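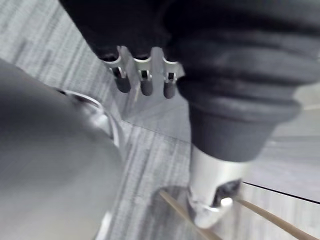 J. Allen
Automation engineer, Hutport. Mostly budgets lately.

July 2021

Budget thread for the second arm cell. The capital request closes this month and I keep getting the same questions, so the answers go in one place.

1/ The arm is the easy line. We have a price, we have a lead time, and it fits the existing controller license. Everything that hurts is below it on the sheet.

2/ Protective sleeves. The black ribbed cover is a consumable and should be budgeted as one. In June we moved it out of capital and into the operating line. Two per arm per year is the planning number until we have our own wear data.

3/ Order sleeves by arm model AND by segment. The Nalbridge site ordered by arm model only and got a full set of the wrong length. Restocking fee was 24 percent.

4/ End tooling. The quote for the metal tip, bracket and mounting hardware came back at $3449 per set. I asked for it split out by part. A tip on its own is a much smaller number than a set, and I would like to stock tips.

5/ Thin sticks are on the task list for both cells. Straight, light, narrow, lying flat on the floor. If your acceptance test only has blocks in it, you are buying a machine that has been tested on blocks. Put the thin parts in the purchase spec.

6/ Floor. Our development area is carpet tile. Fine for development work. For the production cell I have a line for a hard, level surface, and I have been asked twice to remove it. It stays. Tile seams and changes in pile direction are one more variable in the height setup and I don't want to pay engineering hours for them.

7/ Wrist camera. Budget for the camera, the cable, a spare cable, and lighting. Motion blur on the close view is an exposure problem first, so price the light before you price a better sensor. Our light quote is $200 per cell.

8/ Integration hours. Akinola quoted 59 hours for the second cell. I am carrying that figure as is, with contingency on its own line so it can be seen and argued with. Padding inside the hours gets cut and then you have neither.

9/ Not in this request: vision software upgrade, second controller, fencing changes. Fencing is with facilities. Controller is next fiscal year at the earliest.

10/ Open item - whether spares ship with the arm or as a separate PO. Separate is cleaner for accounting, slower for us. Will add to the thread when purchasing answers.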